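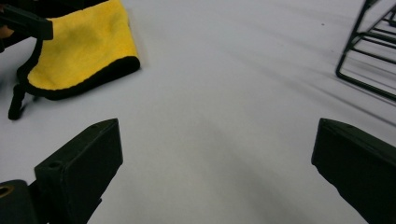

What is Wirar?

Wirar is the second album by Dronum and the first to come out on Guniler as a double LP. It has 19 songs on two records. The band recorded most of it at McAlister over one winter and finished the vocals at home the following spring.

2024-06-05
By Raelene Rakena

Home Releases Artists Shows Shop FAQ Contact

How many copies are being pressed?

600. All of them are on black vinyl with the same sleeve. There is no colored version, no store exclusive and no signed edition. The band may sign copies at shows if you bring yours along and they have time, but we don't sell signed ones through the shop.

Will there be a second pressing?

We haven't decided. If the first pressing sells out and people are still asking a few months later, we will look at what it would cost. A repress would have the same music and artwork, with a small change to the text on the back so that collectors can tell the two apart.

How many can I order?

Two per person. This applies to the double LP only. You can order as many CDs and shirts as you like. If you place several LP orders under one name we will fill the first and refund the rest, and the refund can take several days to show up on your card.

If you run a record store, please don't use the shop page. Write to us through the contact form with the name of the store and the number you want, and we will send you the wholesale sheet.

Is the music on the LP the same as on the digital album?

The songs are the same and in the same order. The masters are different. The LP was mastered separately, with a little less level on the long sides, and the gaps between songs were set by hand. On the digital album some of the songs run into each other. On the record, the break at the end of side B falls in the middle of one of those pairs, so the first song fades out and the next one fades in at the start of side C. The band chose this over moving the songs around.

Does the LP come with a download?

Yes. You will get a link by email when your order ships. The link gives you the full album in lossless and MP3. There is no printed code inside the sleeve. If you bought your copy from a store or at a show, send us a photo of your receipt or of the record and we'll email you a link.

When will my order ship?

Preorders opened in May. We ship them in the order they came in, starting when the finished records reach us from the plant. We don't give a day for that any more. On the last release we gave one, the plant moved it more than once, and we spent a lot of time answering email about it. You will get a message when your package has a tracking number. Until then there is nothing to look up.

CDs are already here. If you order a CD on its own it will go out within the week. If you order a CD and an LP together, they ship together when the LP is ready. To get the CD sooner, place separate orders. You'll pay postage on each of them.

Can I change my address after ordering?

Yes, until the tracking message goes out. Use the contact form and include your order number. Please write the whole new address, including the name, even if only the apartment number has changed. We copy what you send straight onto the label.

After the package has left us we can't redirect it. If it comes back we'll get in touch and send it again once you have paid the new postage.

Do you ship overseas?

We ship to most countries. The shop will show you a rate at checkout, and if it doesn't show one, we don't have a service to that country at the moment. Import duty and sales tax are charged by the country you live in and are not part of what you pay us. We can't mark a purchase as a gift or put a lower value on the form, so please don't ask in the order notes.

My record arrived damaged. What should I do?

Take photos of the outside of the mailer before you throw it away, then of the damage. Send both through the contact form. For a crushed corner or a split seam we can usually send a new sleeve on its own. For a cracked or badly warped record we'll replace the disc. We keep a small number of spare copies back for this until all the preorders have arrived, and after that the spares go on sale.

A record can look slightly uneven as it turns and still play normally. Please play it before you write to us about a warp. If the needle skips or the pitch moves in a way you can hear, tell us which side and which song.

There is a clicking noise on one side. Is that a fault?

It might be. A click that comes at the same spot on every turn, for several turns, and doesn't go away after cleaning is often a pressing fault. Light crackle between songs on a new record is common and usually comes from paper dust off the inner sleeve. Brush the record while it turns, play the side through and listen again.

There is also a quiet ticking at the start of side D. It is on the recording. It's a heater in the room at McAlister, and it is on the CD and the digital version as well. 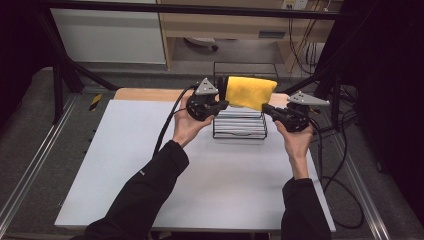 Manaia Nepia wrote to ask why the lyrics weren't printed in the LP when they were in the CD booklet, and whether that was a mistake. "I bought the big one so I could read the words," the message said, "and it's the little one that has them." It was a fair complaint. The LP has printed inner sleeves with the recording credits and drawings by the band, and the lyrics were left out to make room for them at a size people could read. We have since put together a lyric sheet to go with the LP. It is a single folded page, and it will be in every copy that ships from us. If you bought yours elsewhere, you can download the same sheet from the release page and print it.

Are all the lyrics on the sheet?

All except the instrumentals, and one song where the band asked us to leave the words out. They gave no reason and we didn't press them for one. There are a few small differences between the printed lyrics and what is sung. The printed ones follow the notebook.

Who plays on the album?

The four members of Dronum play most of it. Guests play pedal steel, clarinet and a second drum kit, and their names are listed song by song on the inner sleeve. Please check the sleeve and not the streaming services. The credits we sent in were entered with some of the names on the wrong songs, and it's taking a while to get them corrected.

Is this the same version of the title song that was on the tour cassette?

No. The cassette version was recorded live to tape before the song had its last verse. It's slower and has no drums. The album version was done from scratch. The cassette is sold out and we have no plans to put it on streaming, but the band sometimes plays the slow version at shows.

Can I hear the album before I buy it?

Two songs are up now, and the rest will go up on the release day. We don't send out private links except to press and radio. If you have a radio show, including on a college or community station, use the contact form and tell us the name of the show and when it airs. You don't need to send listener numbers.

Can I use a song in my video or film?

Ask first. For student films and small projects with no budget the band usually agrees and asks only for a credit. For anything with a budget we need to know which song, how much of it you want to use, and where the film will be shown. Write before you edit the scene if you can. We have had people write to us the night before a screening and we couldn't get hold of everyone in the band in time.

Covers are fine. You don't need our permission to play a Dronum song at a show. If you are going to release a recording of one, you'll need the usual license, and we can tell you who to write to.

Are there chord charts or tabs?

Not official ones. Several songs use a tuning with the low string dropped and the B string tuned down a half step, and the guitar parts make more sense once you know that. The release page has a list of which song is in which tuning. Somebody asked whether the capo on the second song is on the third fret or the fourth. It's the third, on both guitars.

Will Dronum play shows for this album?

Yes. Dates go on the Shows page when they are confirmed, and the mailing list gets them at the same time. We don't book the band, so please don't send us offers. The booking address is on the artist page. There will be LPs at the merch table as long as there are some left, and the limit of two per person applies there too.

Can I pick up my order at a show to save postage?

Not this time. We tried it with an earlier release and ended up carrying boxes of named packages from city to city for people who had changed their plans. If you want to buy at a show, please don't preorder, and bring cash if you have it. The card reader depends on the signal in the room.

Can I cancel a preorder?

You can cancel at any point before it ships and get a full refund, including postage. Send your order number. If part of the order has already gone out we can refund only what's left.

Does Guniler take demos?

Not at the moment. We are a small label and the schedule is full. When we open for demos again we will say so here and on the mailing list. Please send links to streams when that happens, since large attachments get blocked by our mail service before we see them.

I wrote to you and haven't had a reply.

Check your spam folder first. We answer email a few times a week, and it gets slower when a release is shipping. Sending the same question again moves it to the back of the line — our inbox sorts by the newest message in the thread. If your order number isn't in the message, add it in a reply and leave it at that.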